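Wrist camera drifts after every finger swap – what am I missing?

torunn_l
Jul 10, 2026
Hi all, long post, sorry. I look after one arm cell at Vivville. It opens and closes appliances all day, and at the moment it's on a big white cabinet with a long rounded bar across the front. Black two-bracket gripper, small camera at the wrist. Every time I change the fingers, the arm ends up 4 mm too high at the bar. I re-zero, it's fine, I swap again, it's back.
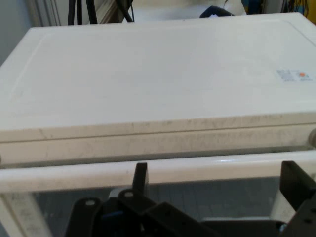
The torque wrench is set right, I checked it twice. Fingers get swapped every 2000 cycles whether they look worn or not (Saimi's rule, I just follow it). Do I really have to redo the whole hand-eye calibration each time? That eats 60 minutes of my shift!

vrabec_e
Wipe the faces where the finger meets the bracket before you bolt it up. We had dust packed in there and it tilted the tip just enough. Also look at the bracket itself, ours had gone a bit oval at the holes by February.

modupe.i
I'd go the other way and blame the camera. If its mount shares a bolt with the finger plate, you nudge it on every swap. Calibrate once, put a paint line across the bolt head and leave it alone.

vrabec_e
A nudged camera would throw her off sideways too – she only said high.

modupe.i
Depends which way it tips. I've had one nod straight down and nothing else.

torunn_l
OK so they do share a bolt, ugh. I cleaned the faces first like Eduard said and got it down to maybe half. Going to move the camera to its own screws on Monday and run 96 cycles before I touch anything else.

saimi_r
And please don't stretch the 2000 while you're at it :)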